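Kevamico play dishes, four months in

I bought the Kevamico set in January, after Hugo Vidal swore his kids had stopped asking for the tablet. Mine have not, but they do now serve me lunch, and the food is no worse than what I make.

The plates are the best part. They're light, the rim is shallow, and mine have survived 10 trips down the stairs – two of them deliberate. The pale middle shows every smear of jelly, so plan on wiping. They also slide on a bare table if you so much as look at them.

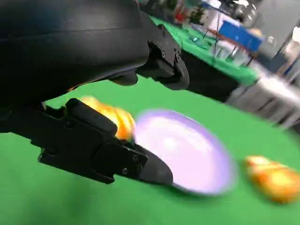

The food is a mixed bag. It's shiny and lumpy in a cheerful way, and there's a running argument in our house over what half of it is supposed to be. My daughter says bread. My son says pepper, and charges extra.

At $21 I can't complain much. The Rutell set costs more and came with a plastic fish I still find upsetting. Four stars, one held back for the storage bag, whose zipper quit in a week.

Contact | © Chisholm Toy Reviews | Back to top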